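Search this blog
Type and hit enter

Film club, week four (and why I'm still talking about popcorn)

Nov 16, 2023

So we finally got our own screen! If you've been reading since October you'll know that our after-school film club at Petersen has been watching everything on a pull-down map with the continents showing faintly through. Greenland was in every sky. The new one came from Lillitz, it cost 300 dollars, and the kids paid for most of it with two bake sales and a very long car wash.

We had 16 kids for the first proper showing, ages eight to thirteen, which is a tricky spread. The little ones want talking animals and the older ones want to be scared out of their seats. We let them vote, the animals won, and I thought the big kids would sulk – but they laughed the loudest of anybody.

The talking afterward is my favorite bit. I used to hand out a worksheet (I know, I know) and got one-word answers. Now we sit on the floor and I ask which scene they'd cut if they had to lose one. They get furious with each other! One girl defended a chase through a bakery for so long that we ran over and I had to go out and say sorry to the parents in the parking lot.

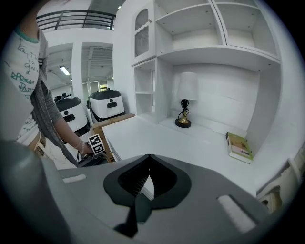

Making our own

The other half of the club is shooting a short. It's called Flidach, which is the name of a planet, or possibly the name of the dog who lives on it – the writers are still arguing. The script is four pages, and three of those are the ending.

We're planning to enter it in the Flelent youth shorts night in the spring. Their limit is 8 minutes with credits, and our credits alone are getting up there because everyone wants two jobs. I've asked them to choose one each by next meeting. Wish me luck.

Things I still need, if you're local and have a garage full of stuff:

- an extension cord, a long one
- a silver tablecloth or anything shiny
- a big cardboard box, fridge size if you've got it

Drop me a comment if you can help. And yes, I'll post the popcorn recipe, I keep forgetting to write down how much salt goes in.

Recent posts
Bake sale totals are in
Watching movies on a map of the world
Should kids see the old black and white ones?
My rainy day movie list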